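Minutes, bimanual software working group
21 October 2022
Recorded by the Trerwood controls desk

Present: control, perception, planning, tooling. Addale joined by call for items 1 to 4.

1. Previous minutes
Accepted with one correction. The joint velocity limit in the August minutes applies to the wrist joints only. The config in the main branch was already right.

2. Control
The Tanabe driver now publishes both arms' joint states on a single clock. Before the change the right arm's stamps lagged the left by nearly 15 ms, enough to upset the two-arm fold near contact. Control reported 57 replayed trajectories with no watchdog stop. Two showed a small overshoot at the elbow on the return move, and the gains have not been touched. Control wants the overshoot reproduced at half speed first.

The gripper command still goes out on its own thread. Agreed to move it into the main loop. Tooling asked that the old topic be kept alive for one release so that existing logs can be replayed.

3. Perception
The cloth segmenter was retrained on 3000 labeled frames. Flat cloth on bare wood is handled well. Errors cluster in two places: the hanging garments, where the mask leaks from the front item into the one behind, and the floral piece at the right of the table, which is sometimes returned as a fold candidate. Perception proposed a static exclusion region for the floral piece. Planning objected that the region would go stale whenever the table is reset. Left open; see actions.

Reflections inside the bin produce false edges in the wrist view. A wider exposure bracket was tried and made no useful difference.

4. Planning
Reviewed the cell layout against the collision model. The model has the table, walls, corner posts and rack. It does not have the bin, the mesh bag or the arm cables.

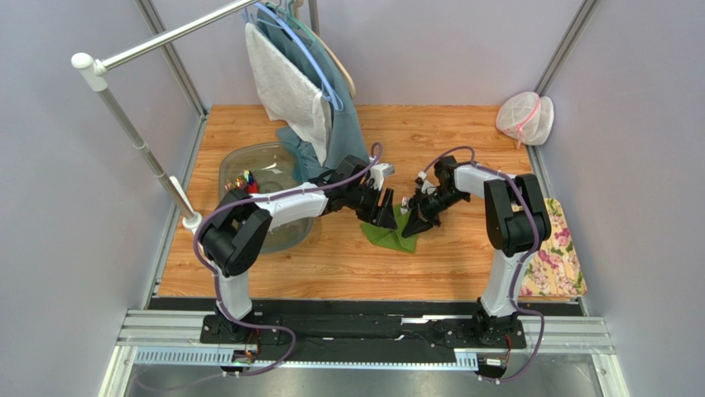
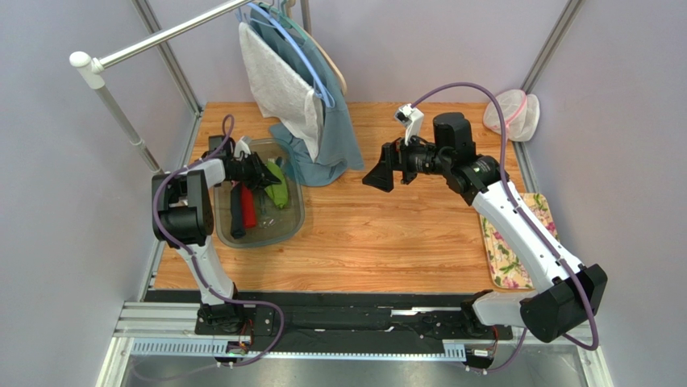
Cell as reviewed under item 4. First view: both grippers over the green cloth. Second view: left gripper over the bin, right gripper over bare table.

Planning will add the bin as an open box with a keep-out margin on the rim. The cables will be handled with a padded capsule on each forearm. Addale asked whether the padding would rule out the center approach, where the grippers come close together. Planning expects some loss of reach there and will report the figure once the capsule size is fixed.

The hanging cloth will stay out of the collision model for now. Soft contact is permitted below the rod at reduced speed.

5. Tooling
Clulta log viewer: scrubbing across both arms now works with the shared clock. The episode index is still rebuilt from scratch on every open. Tooling to cache it.

Config files are to be versioned with the logs. Any run without a config hash will be rejected at import. No objections.

6. Actions
Control: gripper command into main loop; overshoot test at half speed.
Perception: compare static exclusion region with a per-reset mask and circulate results.
Planning: bin and cable geometry; reach loss at table center.
Tooling: index cache; import check on config hash.

7. Any other business
The request for a second simulation license was deferred to the next meeting.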